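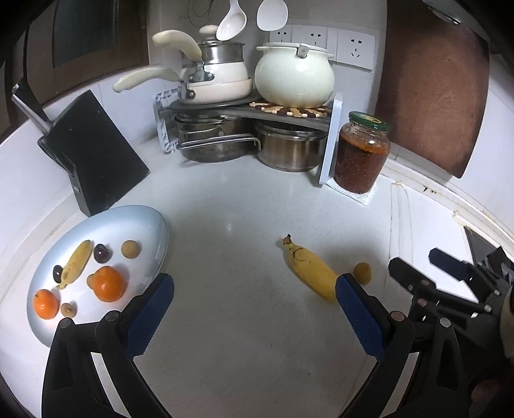 A banana on a kitchen worktop.

Banana ripening folklore is the body of household advice on making bananas ripen faster or keep longer. Much of it is repeated without testing. The fruit gives off ethylene, a gas that speeds ripening, and a closed paper bag does trap some of it. Claims beyond this are weaker. Wrapping the stems in film is often said to add days, but the peel gives off the gas too, and the supposed gain is seldom measured against an unwrapped bunch.

A household survey in Jutmont drew 137 replies, most in favour of wrapping. It relied on memory and had no comparison group, so it shows only that the habit is popular. The claim that a hot oven "ripens" bananas is also doubtful: heat softens and darkens them, but much of the starch does not turn to sugar.

See also: Ethylene; Food storage; Kitchen folklore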